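4.2 Rehearsal in simulation and the work of the kitchen staff

The second strand of the Wirkdale study concerned the period before any arm was fitted in the canteen kitchen. Barbieri, which runs the kitchen, had asked that no equipment be brought into the cooking area until the staff had seen what it was meant to do. The integrator, Polier, therefore worked with simulated rooms only, and its engineers shared the view from the simulated gripper with the kitchen team on a screen in the staff room. The simulated rooms were general domestic and kitchen interiors and were not modelled on the Wirkdale site. Figure 7 gives two views from one such room. In both, the fingers are open.
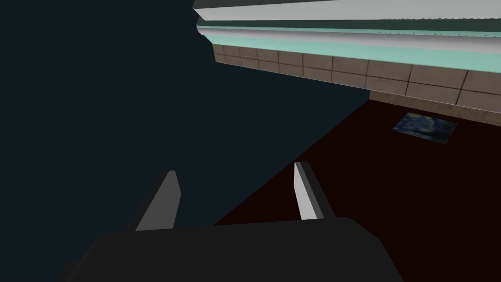
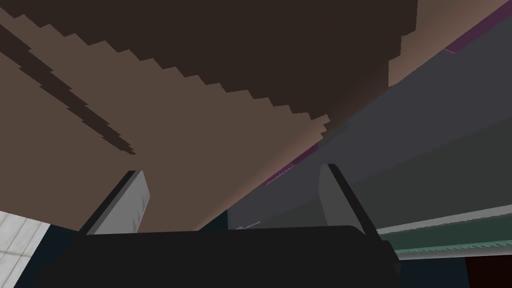
Figure 7. Views from the simulated gripper, as rendered.

Over the trial period 2,993 attempts were logged, of which 2,560 were reviewed by at least one member of the kitchen team. Reviewing was paid as ordinary hours. Each reviewer was asked to mark the point at which he or she would have stopped the arm, and to give a short reason in plain words. The reasons fell into two groups. The first dealt with safety and damage, such as a grip too near an edge or a movement too fast for a shared worktop. The second dealt with order of work, and it was here that the staff and the engineers differed most. A task that the software treated as complete was often, to a cook, only half done, for the next person along the counter could not have carried on from it.

Primo D'Amico, who led the morning shift, put the matter to the research team in these terms: "I can tell you in a second that it is wrong. Telling you why takes me the rest of my break." Several of his colleagues made similar remarks. Judgements that had never been written down had now to be put into words, and the staff found this tiring at first. By April most reviewers had settled on a small shared vocabulary, which Polier later adopted in its own notes.

The effect on job roles was uneven. Of the reviewed attempts, 1,223 were handled by only 5 members of staff, all of them on the morning shift, where there was a quiet hour after breakfast service. Evening staff had no such hour and took little part. When the first draft of the new duty list was issued, the task of supervising the arm was given to those who had done the most reviewing – a reasonable step on paper, but one that the evening team regarded as settled without them. Guido Villa, the site manager, withdrew the draft and moved two hours of review time to the afternoon handover.

A further point concerns the viewpoint itself. Staff who were used to seeing their kitchen from standing height needed time to make sense of a view taken from the gripper, in which large surfaces may fill much of the screen and little else can be made out. Some asked for a second view from the side. Polier supplied one on the Grolla display used for training, and reviewers were then free to choose between the two. Most of the morning reviewers kept to the gripper view once they had become familiar with it, while newer reviewers tended to begin with the side view and change over later.

We did not measure whether the choice of view altered the quality of the comments. The logs record which view was open when a comment was made, but not how long it had been open, and the two groups of reviewers differed in experience. The question is taken up again in Section 5, together with the interviews held after the duty list was reissued.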